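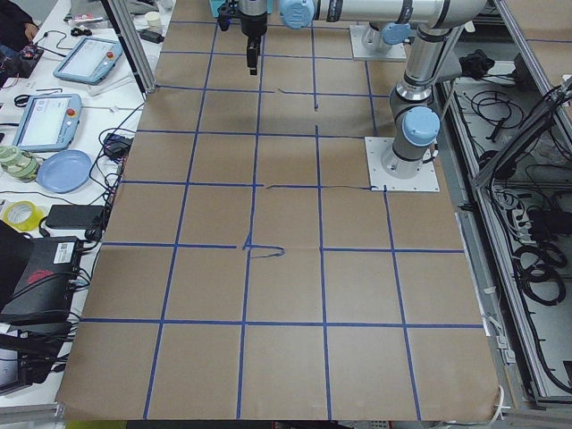

How wide should the tape squares be?

Wide enough for the biggest thing you plan to set down in one, plus a finger's width all round. For toy cars and blocks a hand span is plenty.

Section 4. Covering and gridding the table

You need: kraft paper, blue painter's tape, long straightedge, pencil, black marker, soft cloth. The Gukby roll is 400 feet and will do a lot of tables. Thin paper tears when the tape comes up -- don't use it.

1. Clear the top. Wipe it. Let it dry all the way.

2. Roll the paper out lengthwise, curl side down. Leave it 10 minutes before you cut.

3. Wide table? Overlap the sheets an inch and tape the seam from underneath.

4. Smooth from the middle out with the cloth. Small creases are fine, leave them. Ridges are not -- lift and relay.

5. Pencil tick marks along both long sides, then both short sides. Measure every tick from the same corner. Do not measure from the last tick, the error adds up.

6. Lay the long strips first, tick to tick. Hold the roll low and press as you go. Don't stretch it, stretched tape creeps back overnight.

Caution: cut tape with scissors. A knife goes thru the paper and marks the top.

7. Lay the cross strips over the long ones. Check one square with the straightedge before doing the rest. If its off, fix it now.

8. Set one small item on the grid and look at it from where you'll be sitting. A toy car works, yellow shows up well on brown paper. 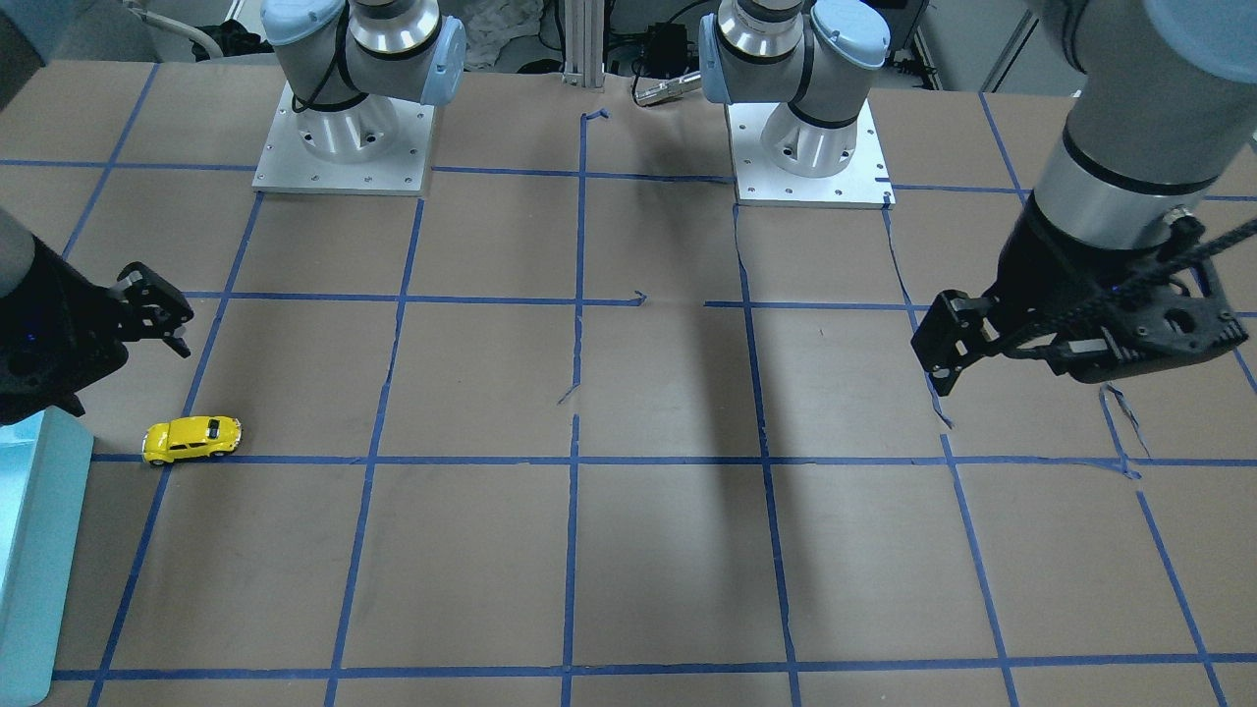
9. Press down every crossing with your thumb. These lift first.

10. Marker notes go straight on the paper, short as you can. They don't come off.

Upkeep

Near edge curling: flatten by hand, retape. If it keeps coming back, replace the sheet.

Tape lifting in the middle of a run: pull the whole strip and lay a new one. Patches leave a bump.

Replacement sheets: Wosstead part 2848, ask Chun-yin Su at the parts desk. Orders before 2 p.m. go out same day. Grid spacing questions to Ottavio Bassi, he has the cutting chart.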